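Automation on the floor > Arms on the packing side, what changed for you?

packline_mo
2018-01-25
Ok so Bellia put arms in on our side in October. 24 of us on the line before, 19 now. No layoffs, ppl moved to returns or left. But the job is differnt. I used to pack. Now I reset, watch, clear, reset. Feet are better, head is worse. Anyone else?

gondal_nights
Same at Gondal. Two arms, one person minding them. My lead calls it "tending". Pay didnt move.

Shabnam Marwat
I run the practice bench at Prerkum, so I'm the one you all complain about. Blocks first, real parts later. Posting the bench so we're talking about the same thing.
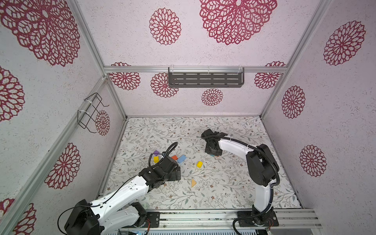
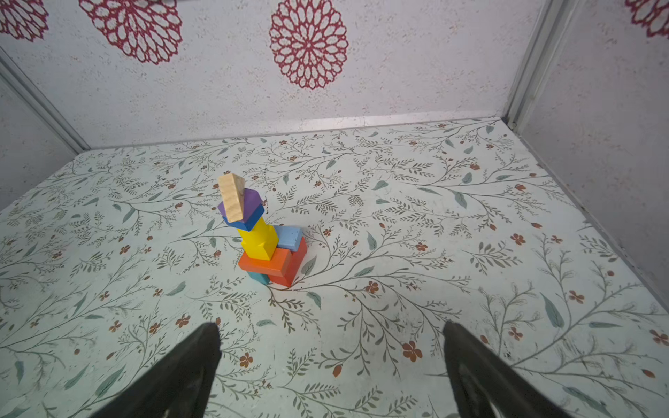
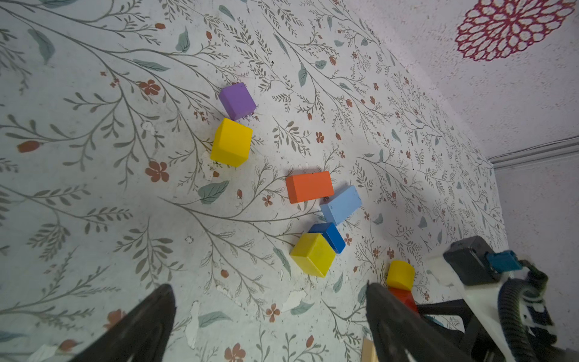 Filed under: Workplace / Retraining

packline_mo
Wait, toy blocks? And the flowery cloth — whose idea was that

Shabnam Marwat
Mine. Plain gray made everyone sleepy. Blocks are cheap and you can drop them all day. The stack in the second one has a yellow block upright in the middle, good luck doing that with gloves on.

bistard_refugee
Gonna disagree with the whole thread. I did 2 years at Bistard by hand and my wrists are shot. If somebody wants to pay me to sit and sort out blocks for an arm, fine. You people miss lifting??

gondal_nights
Nobody misses lifting. I miss talking. Used to be four of us at a table, now its me and a fan noise. And when it jams they ask ME why the count is down.

bistard_refugee
So thats a manager problem. Robot didnt ask you anything

packline_mo
Kind of both? Our target is 473 a shift now and it was set by someone who never cleared a jam. Over 473 and no one says a word, under and theres a meeting.

Shabnam Marwat
Targets I can't fix. What I did get was bench hours counted as paid training, in writing. Ask for that first — before the arms come in, not after. Also ask who is allowed to hit stop. Ours was leads only until we pushed.

gondal_nights
Leads only is nuts. Ok will ask about the paid hours. Anyone have the wording?

Shabnam Marwat
Will type it up after shift, its on paper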